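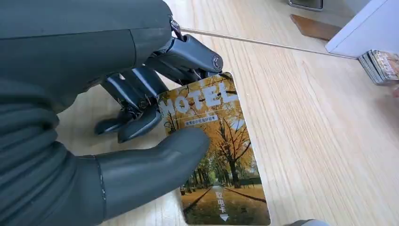
The Galby card fault is the name given to a recurring failure in the Galby card-handling trials at Irkbridge, in which a robotic hand picked up one plastic key card, reported success, and was holding two. The cards in question are the sort that switch on the power in a motel room, with a golden avenue of trees printed on the face and a small arrow showing which end goes in. Guests manage them half asleep. The hand, with its jointed gray fingers and a fat rubbery thumb, found them harder going.

The fault was first logged in February, when a run of 70 picks ended with fewer cards in the stack than the log could explain. Static was blamed first, then the table, then the lighting. The cause was the thumb. Pressed flat on the top card, it dragged the next one along underneath, and the grip sensor could not tell one card's thickness from that of 2. The spare usually fell off on the way to the sorting box. On one occasion it went into the reader and stayed there for over 30 minutes.
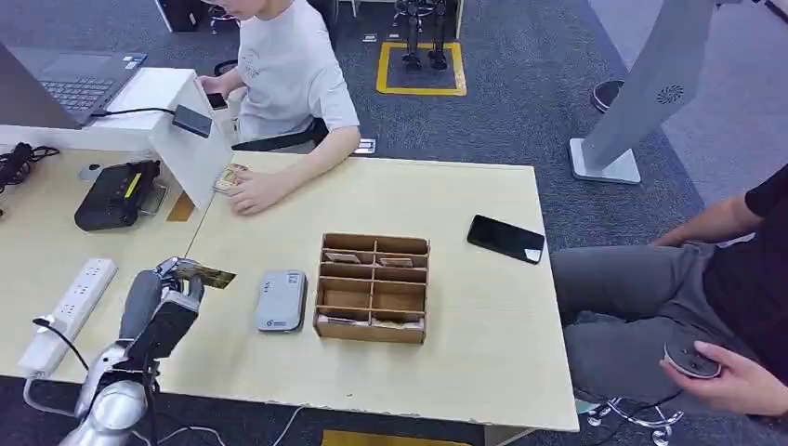 Núñez, Flornport | Robotics faults and failures

A second problem concerned people. The original procedure let operators sit at the table while the arm was live, and the stop command took effect only after the current move had finished – a generous reading of the word "stop." No injuries were recorded. The revised procedure cut arm speed to 60 percent whenever anyone was seated within reach and made the stop immediate.

The double pick was reduced by having the thumb lift slightly before the fingers close. It still occurs with new cards.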